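Apr 22, 2019

Larkley shelling – notes, carrying on from the March file

Clip count now 8 after throwing out the duplicate from the bakery side. Baptiste wants the impact times locked before we touch anything else. Agreed. The times people wrote in their posts are all over the place, dont use them for the sequence.

First hit: market road, north end. Smoke visible in three clips, sound in two. Delay between flash and bang on the rooftop clip is 7 seconds, so camera is well back – puts it on the Stirnby ridge or close to it. Matches the water tower in the corner.

Second hit: clinic wall. Only one clip, very shaky. Zurarbridge authorities say it was a rocket from the east, the local council says mortar from the south. Can't call it from what we have. Crater photo has no scale in it, shadow angle only gives mid afternoon.

Casualties – Zurarbridge statement has 595 displaced, no wounded figure at all. Council says about 2000 displaced. Different areas maybe? Statement covers the town only, council may be counting the villages. ASK before it goes in any table.

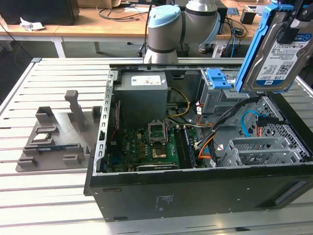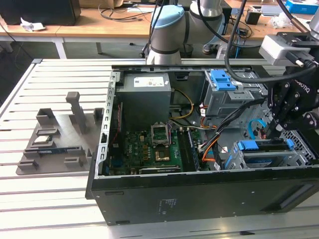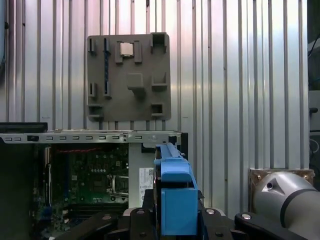 Read the direction paragraph out to the others. Huguette Tessier objected that we were leaning on the crater too much, and that a single photo with no known source shouldn't carry a bearing at all, even with a question mark next to it. She'd take the bearing out and keep only the location. Faustine Joly: keep it, but move to the annex and say who took it if we ever find out.

Went with Huguette for now. Bearing is out of the draft, still in my working sheet under "unconfirmed".

To do
- write to the council re villages, same question to Zurarbridge
- original file of the clinic clip, the one we have is a repost and re-encoded
- satelite pass either side of the date, check the market roof
- Ginette to redo the translation of the second statement, "struck" vs "hit by debris" matters here
- rename clips, the old numbering still has the duplicate in it

Draft stays internal until the council answers.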